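막대형 엔드이펙터로 블록 밀기 정책 학습하기: 데이터 정리부터 평가까지
작성: Ffion Wynne | 04/08/2021

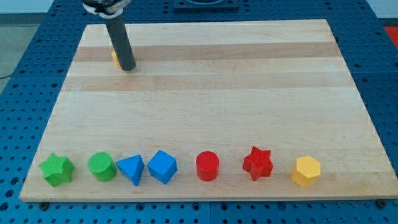
그림 1. 나무 도마 위의 도형 블록과 막대형 엔드이펙터. 노란 블록 하나가 막대 끝 바로 옆에 있다.

이 글은 Penora 프로젝트에서 쓴 블록 밀기 실험의 절차를 정리한 것이다. 블록을 집지 않고 막대 끝으로 밀어서 옮기는 동작만 다룬다. 로봇 제어 환경과 카메라 캘리브레이션은 끝나 있다고 가정한다.

1. 작업 영역 정하기
작업면은 타공 테이블 위에 올린 도마로 한정한다. 도마의 네 모서리를 로봇 좌표계에서 측정하고, 가장자리에서 20mm 안쪽을 이동 한계로 둔다. 도마가 밀리면 좌표가 모두 어긋나므로 기록 전마다 모서리 한 곳을 다시 찍어 본다. 오차가 2mm를 넘으면 네 곳을 모두 다시 잰다.

막대 끝의 높이는 고정한다. 정책은 평면상의 이동량 (dx, dy)만 출력하고, 높이와 자세는 하위 제어기가 맡는다. 처음에는 높이도 학습시켰는데 막대가 블록 위로 올라타는 일이 잦아 뺐다.

2. 시연 기록
시연은 원격 조작으로 모은다. 조작자는 Rhodri Owen과 Glenys Skyrme 두 사람이었고, 모두 2304개의 에피소드를 기록했다. 에피소드마다 다음 항목을 저장한다.

영상 (초당 10프레임)
막대 끝의 목표 위치와 실제 위치
지시문 (예: "노란 블록을 빨간 별 쪽으로 밀어라")
조작자 코드

지시문은 조작을 시작하기 전에 정한다. 동작을 보고 나중에 붙인 문장은 표현이 한쪽으로 쏠렸다.

3. 데이터 정리
정지 구간이 긴 에피소드는 앞뒤를 잘라낸다. 막대가 8초 이상 움직이지 않으면 그 지점에서 에피소드를 나눈다. 목표 위치와 실제 위치의 차이가 계속 벌어지는 기록은 버린다. 막대가 도마에 걸린 경우가 대부분이다. 정리 스크립트는 Plulley 저장소의 trim 폴더에 있다.

4. 학습
기본 모델은 영상과 지시문을 함께 받는 행동 복제 모델이다. 입력에는 최근 네 프레임을 넣는다. 한 프레임만 넣으면 막대가 블록 모서리에서 좌우로 떨리는 현상이 나타났다. 영상에는 밝기 변화와 작은 평행 이동만 적용한다. 좌우 반전은 "왼쪽", "오른쪽"이 들어간 지시문과 맞지 않으므로 쓰지 않는다. 색조 변환도 같은 이유로 끈다.

5. 평가
평가용 초기 배치는 학습에 쓰지 않은 것으로 따로 만든다. 성공 기준은 제한 시간 안에 대상 블록의 중심이 목표 지점에서 30mm 이내에 들어오는 것이다. 다른 블록을 건드려도 실패로 치지 않지만 따로 기록한다.

결과는 다음과 같다.
한 프레임 입력: 성공률 53%
네 프레임 입력: 성공률 거의 92%

남은 실패는 주로 블록이 도마 가장자리에 붙었을 때 나왔다. 이동 한계 때문에 막대가 블록 바깥쪽으로 돌아가지 못한다. 별 모양은 오목한 부분에 막대가 들어가면 잘 밀리지만, 꼭짓점에 닿으면 제자리에서 돌기 쉽다.

가장자리 복구 동작은 Branwen Pritchard가 별도 시연으로 모으고 있으며, 기록 형식은 2번 항목과 같다.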